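Scoring a Film Nobody Had Scored: My Term Project on "Salley"
Film Music Workshop, final report
Handed in Feb 22, 2023

So, for my term project I wrote the music for a short film, and I'm going to try to tell you how it went without making it sound smoother than it was. The film is called "Salley" and it was directed by Bernardo Serrano, who graduated from our program the year before I started. It runs 16 scenes on paper but a lot of those are tiny, and the story is simple enough: a young woman comes home to the river town of Grarkinbridge during a mill strike, finds her brother on the wrong side of it, and has to decide whose kitchen table she's going to sit at. It's a period piece made on a student budget, so there's a lot of fog and a lot of close-ups!

I picked it from the list of films without music because I love strike songs. My grandmother sang them while she ironed, and I figured I had a head start. (I had less of a head start than I thought, but I'll get to that.)

What I set out to do

The assignment asked for an original score plus a soundtrack album put together as if it were going to be released. That second part is what hooked me. A score only has to work under the picture, but an album has to work on headphones on the bus, with no fog and no faces to help it along. I wanted to mix my own cues with old-style songs the mill workers might have sung, and I wanted the two kinds of music to feel like they came out of the same town.

My question for the project, the one I wrote on page one of my notebook back in September, was whether you can put a sung song right next to an orchestral cue without the song winning every time. Voices are greedy. The minute somebody sings, everybody stops hearing the cellos.

Watching and spotting

I watched the film with the sound off first, then with only the dialogue, then with Bernardo on the phone telling me what he'd been hoping for. He talks fast and he changes his mind, and I mean that kindly. In our first call he wanted nothing but accordion. In the second he never wanted to hear an accordion again. We ended up with it in exactly one place, the wake, and it's my favorite thing in the whole score.

The spotting session is where you decide where music starts and stops, and I got mine wrong. I put music nearly everywhere. When I played my first plan for the class, the comment I got most was that the film never had a chance to breathe. I was pretty stung by that, then I went home and muted every cue that started on a line of dialogue, and yes, fine, it was better right away.

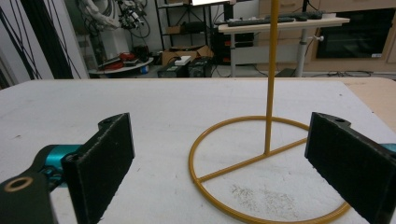

After that I built the score on one little tune, five notes going down and then one that jumps back up. I call it the Salley tune in my files. It shows up on solo viola when she steps off the train, slowed way down when she finds the letter, and in the bass under the march, where I doubt many people will catch it. I was really proud of hiding it there. Bernardo asked me if the bass player had made a mistake.

The songs

I wrote the words for both of the songs myself. There are 2 of them on the album, "Bread Before Morning" and "Come Down, Dosano," and they took longer than all the instrumental music put together. Dosano is the mill owner in the film, and the workers sing at his window. My first draft of the lyrics was way too clever. It had internal rhymes and a joke about ledgers, and when our choir tried it they kept tripping on the second line. A crowd of angry, tired people would never sing that. I cut it down until it was mostly the same line over and over with one word changed each time, and that's the version you hear.

We recorded the choir in the long stairwell of the music building late in the evening, which gave us a huge, cold kind of echo and also one door slam that I couldn't edit out. I left it in. It lands just before the last verse and it sounds like Dosano shutting the window on them.

The Tsegaye Quartet, four string players from the year above me, played all the small cues. I had them tune a hair low for the flashbacks. I'm still not sure if that reads as memory or if it only reads as flat, and the feedback forms were split on it too.

Money and numbers

My budget was $700 from the department's project fund. Most of it went on paying the quartet and the singers something for their time, and $115 went on renting a decent pair of microphones for the stairwell. The $50 I had left bought sandwiches. If you are planning a project like this, feed your choir early, before the first take and not after the last one, because the tenors got very quiet toward the end.

Putting the album in order

I first laid the tracks out in film order and it was dull. Three slow string pieces in a row make sense when there's a funeral on screen, but on the bus it's a long ride. So I moved the march up to second, put "Bread Before Morning" near the middle, and held the Dosano song back until almost the end. I also cross-faded the viola cue into the first song so the singer seems to pick the tune up from the strings. For my question about voices winning, that fade was the closest I got to an answer. If the voice takes over a melody the strings already own, you keep hearing the strings behind it.

What I'd change

The train cue is too long and I knew it when I handed it in. I'd write the songs first next time, before any of the score, and steal from them for the cues. I did it the other way around and spent two bad weeks trying to squeeze my five notes into a chorus that didn't want them. I'd also keep better notes on which version of a cue was which. At one point I had files named "march final," "march final new" and "march use this," and the one in the film is "march final new."

Bernardo is sending the film out to festivals with my score on it, and he has asked for a shorter version of the end credits music. I've started on it, and there's a bit of accordion in it again (his idea this time).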